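Notebook entry, 6 June 2019
Bergeron Throwing Laboratory, bench 2
Subject: seam wear and grip on practice baseballs, second series

Purpose. The first series compared new balls only. The high school coaches who use our reports asked for figures on balls that have already been through part of a season, as most bullpen sessions are thrown with those. This series covers the Cusard practice ball and the Trulta practice ball, each at three stages of wear.

Setup. The pitching machine was set on the long lane and fired into the canvas backstop. Each ball received 400 impacts before inspection. Seam height was taken with the dial gauge at four marked points, and the readings were entered on the wear sheet before the ball went back in the bin. The lane lights were left on for the whole run to keep the room temperature steady.

The gauge was zeroed against the steel block before the first ball and again after lunch. The second zero was off by one division. Readings taken between the two zeros have been kept but are marked with a star on the sheet. Colleagues using the sheet should leave the starred rows out of any average until they have been repeated.

Results so far. The Cusard balls lost seam height early and then held steady. The Trulta balls wore more slowly at first, but two of them showed lifted stitching near the narrow part of the horseshoe. Both were withdrawn. Ball 634 was also withdrawn after the cover split, and its last reading should be ignored.

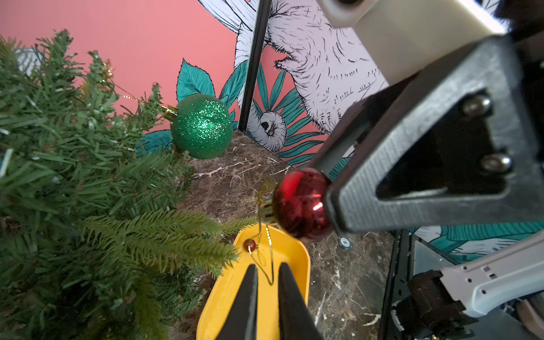 Grip tests followed on the pull rig. The ball is held in the padded cup with the seams across, and the load is raised until the ball slips. Worn balls slipped sooner than new ones in both brands. Rubbing mud narrowed the difference for the Cusard balls and had little effect on the Trulta balls. The mud was applied by hand, and the amount was not weighed. This should be corrected in the next series, as two of us plainly use different amounts.

One run was lost when the cup strap worked loose. The strap has been replaced with the spare from the Skakmont rig, and the Skakmont rig is out of service until another is ordered.

Comment on method. Machine impacts on canvas do not scuff the cover in the way that dirt and bats do. The wear sheet should therefore be read as a record of seam wear only. A request has been sent to the junior varsity program for a bag of balls from regular practice, to be gauged in the same manner. No pitcher is to be asked for extra throws on our account, and the limits set by the coaching staff apply to any session we attend.

To do:
Repeat the starred rows.
Weigh the mud.
Order cup straps, two sizes.
Extend the Cusard set to 600 impacts, with a gauge check every 30 balls.
Book the long lane for November, before indoor practice takes it over.

The withdrawn balls are in the gray drawer, tagged. Please do not return them to the bin.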